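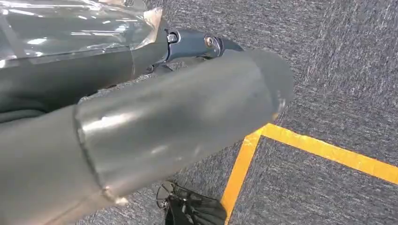
2020-01-29

Good morning in the Vrabec room! Hacer and I got the plastic wrap question going again, and I'm hooked. Does clear film stay put over a rounded casing with a seam in it, or does it creep? I want to try the wider roll next (Necati has one, up to 80 cm I think) and tape only at the fold. Dennis, please leave the carpet side free for me tomorrow, I need 2 hours there. Tape order still open, ask Ginette.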